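ロボット実習 配布資料 第4回
手持ちグリッパーによる作業記録の規則と作業台の基準

この資料の範囲

第4回では、手持ちグリッパーを使って卓上作業を記録するときの規則を扱う。機構の説明は第2回、記録データの形式は第3回で済ませているので繰り返さない。実習室で使う機材はDrollikの手持ちグリッパー2台、記録の管理にはNerkeroを使う。作業手順の書式はBudauのものに合わせている。

規則は「必須」と「推奨」に分けてある。必須は守られていなければその記録を採用しない。推奨は守らなくても採用するが、備考欄に書くこと。口頭で伝えただけのものは記録に残らないので、書いたことにはならない。

1. 用語

エピソード:一つの作業の開始姿勢から終了姿勢までの記録。途中で録り直した場合は別のエピソードとして数える。
開始姿勢:指を開き、何も把持していない状態で、対象物に向けて構えた姿勢。
対象物:作業で動かす物。かご、容器、布など。
背景物:作業台の上または周囲にあり、作業では動かさない物。
作業面:対象物を置いてよい台の上面。台の縁から内側10cmより外は作業面に含めない。
作業者:グリッパーを持つ人。両手作業では一人が2台を持つ。
確認者:作業者の横で手順書を読み、開始と終了を告げる人。

「作業面」と「台の上」は同じではない。縁の近くに置いた物は台の上にはあるが、作業面にはない。過去の提出物ではこの混同が多かった。

2. 作業台の基準

2.1 上面(必須)
上面は平らで、乾いていること。手順書に載っていない物は片づける。工具、筆記用具、飲み物は別の台に置く。テープの切れ端や紙片が残っていると、後の処理で対象物の一部として扱われることがある。

2.2 色の差(推奨)
対象物と上面の色が近い場合は、備考欄に「低コントラスト」と書く。淡い色の台に淡い色の対象物を置くこと自体は禁止しない。現場ではそのような組み合わせも普通にあり、避けてばかりいると偏った記録になる。ただし、同じ組み合わせだけで一つの課題を終わらせないこと。

2.3 照明(必須)
一つの課題の途中で照明を変えない。天井灯を消す、カーテンを開けるといった変更をしたときは、そこで課題を区切って新しい番号を取る。窓からの光は時間で変わるため、午後の枠では開始時刻を必ず書く。影が作業面にかかることは差し支えない。作業者の腕やグリッパーの影も同じ扱いとする。影を避けようとして不自然な構え方をするほうが問題になる。

2.4 床とケーブル(必須)
作業者の足元にケーブルを通さない。床に段差や見切り材がある場所では、立つ位置をその手前か奥のどちらかに決め、作業中にまたがない。両手作業では下を見る余裕がほとんどないので、立ち位置は始める前に決める。

3. グリッパーの点検

点検は枠の最初に1回、昼休みなど中断の後に1回行う。項目は次のとおり。

3.1 指のねじ
指の取り付けねじを手で触って確かめる。緩みがあれば締め、点検表に「増し締め」と書く。規定以上の力で締めない。

3.2 指の内側の面
パッドやテープなど、物に触れる面の状態を見る。はがれかけているもの、厚みが片側だけ減っているものは交換する。しわや小さな折れがあっても、指で押して動かなければ使用してよい。左右で材質が違う場合は、そのことを備考欄に書く。摩擦が違えば把持のずれ方も変わり、後で記録を比較するときにこの情報が必要になる。

3.3 開閉
全開から全閉まで3回動かす。引っかかり、異音、戻りの遅れがあれば使用しない。

3.4 ケーブルとラベル
ケーブルに無理な曲がりがないかを見る。機材のラベルは読める状態に保つ。読めなくなったラベルは貼り直し、番号を台帳と照合する。

3.5 カメラ
レンズを専用の布で拭く。取り付け角度は変えない。角度が変わっていることに気づいたら、自分で戻さずに担当教員へ知らせる。較正をやり直す必要があるかどうかを教員が判断する。

4. 実施の手順

例として「かごの移動」の課題を取り上げる。ほかの課題でも順番は同じである。

手順1 確認者が課題番号と対象物を読み上げる。作業者は復唱する。

手順2 対象物を作業面に置く。位置は毎回変える。手前、奥、左、右に偏らせず、向きも変える。ただし作業面の外には置かない。

手順3 作業者は両手にグリッパーを持ち、立ち位置を決める。肘を体から少し離し、手首だけで向きを変えないようにする。

手順4 開始姿勢をとる。指を開き、対象物がカメラの視野に入るように構える。対象物の全体が収まっていなくてもよいが、どこにあるかが分かる程度には入れること。もう一方のグリッパーが視野の端に入ることは差し支えない。指の間には何も挟まない。
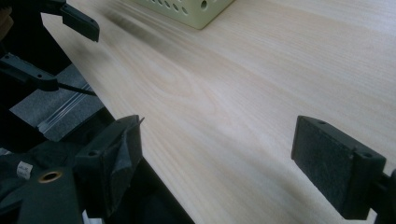

手順5 確認者が「開始」と告げ、作業者は一呼吸おいてから動き始める。合図と同時に動くと、記録の先頭に開始姿勢が残らない。

手順6 近づくときは一定の速さで動かす。迷って止まった場合は、そのまま続けてよい。後ろに下がってやり直す動きも、対象物に触れる前であれば認める。

手順7 把持する。薄い縁をつかむ場合は、指の中央よりやや先に縁が来るようにする。穴や網目に指先を差し込んで持ち上げる方法は、手順書で指定された場合に限る。

手順8 目標位置へ運び、底が台についてから指を開く。上から落とさない。

手順9 グリッパーを対象物から離し、開始姿勢に近い構えに戻る。確認者が「終了」と告げるまで腕を下ろさない。

手順10 確認者が結果を記入する。結果は「成功」「失敗」「無効」のいずれかとする。

5. 結果の付け方

成功:対象物が目標位置にあり、途中で手や体が対象物に触れていない。
失敗:対象物を落とした、目標位置に届かなかった、または倒した。失敗した記録も保存する。
無効:記録が途切れた、照明が変わった、別の人の手が入った、手順書と違う物を使った。無効の記録は消さずに無効の印を付ける。

判断に迷ったときは「失敗」にして理由を書く。作業者が自分で結果を決めないこと。確認者の判断が優先する。作業者に異論があれば備考欄に一行で書く。

昨年度の実習では3,511件のエピソードが提出され、そのうち114件が無効になった。無効の理由で最も多かったのは、課題の途中での照明の変更である。次が対象物の取り違えで、似た形の容器を同じ棚に置いていた班に集中していた。今年度は対象物を課題ごとの箱に分けてある。使った後は元の箱に戻すこと。

6. 安全

6.1 作業中、作業者の正面と両腕の届く範囲に人が入らない。確認者は斜め後ろに立つ。

6.2 指の間に自分や他人の指を入れない。点検のときも同じで、パッドを触るのは開いた状態で止めてからにする。

6.3 連続して作業するのは10エピソードまでとし、作業者と確認者を交代する。疲れてくると手首の角度が下がり、指先が台に当たりやすくなる。

6.4 グリッパーを台の縁に仮置きしない。中断するときは必ず専用のスタンドに戻す。

6.5 物を落としたときは、足で止めようとしない。落ちたままにして「終了」を待つ。

7. 個人情報と周囲への配慮

カメラには作業台以外のものも写る。隣の班の人の顔、名札、画面の表示、机の上の書類が入らない向きに台を置く。入ってしまった記録はその場で無効にし、Nerkeroの「要確認」に移す。移した後の削除は教員が行う。自分の端末に記録をコピーしないこと。

廊下側の台を使う班は、扉を閉めてから始める。

8. 提出物

各班は次のものを提出する。

・点検表(枠ごとに1枚)
・エピソード一覧(番号、対象物、結果、備考)
・対象物の配置を変えた順序のメモ
・失敗のうち一件を選び、原因と対策を書いた短い報告(A4で半ページ)

報告では「注意する」「気をつける」だけの対策は受け付けない。手順書のどの項目をどう直すかを書くこと。直した文をそのまま載せるのがよい。

提出の締め切りは12月の最終回の授業開始時とする。遅れた分は採点するが、次年度の共有データには入れない。

9. 補足

把持力の設定については、Pakzadのパッドを使う班だけ別紙を参照する。それ以外の班は初期値のまま変更しない。

推奨項目のうち2.2は、次年度から必須に変更することを検討している。意見があれば報告の末尾に書いてほしい。

次回は、この回で集めた記録を使って採否の確認作業を行う。各班は点検表の控えを持参すること。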